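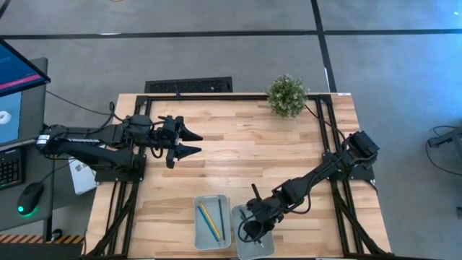 Re: Pencil sorting, Fulby art room
From: Sille Gunnlaugsson
Date: 9/8/26

Hi all,

Nisha Garg wrote:
> Do we really need two bins for the pencils? I'd happily tip the
> whole lot into one and let people rummage. Also, are the grey ones
> staying or are we going back to jam jars?

I'm for two bins, Nisha! I like the see-through grey ones side by side on the butcher-block table – with a blue pencil, a yellow one and a very dark one lying in there you can tell what you've got without digging about. Jam jars tip over (ask Rezaul about his 280 beads).

My plan is colours in one, plain drawing pencils in the other, and anything shorter than 5 cm goes in the Plillico tin for the little ones. Archana, could you bring the sharpener back when you're next in? The spare one chews the points off.

I can get 8 more bins from Shukla if we want the same for the felt tips. Shout by the end of September, please.

Sille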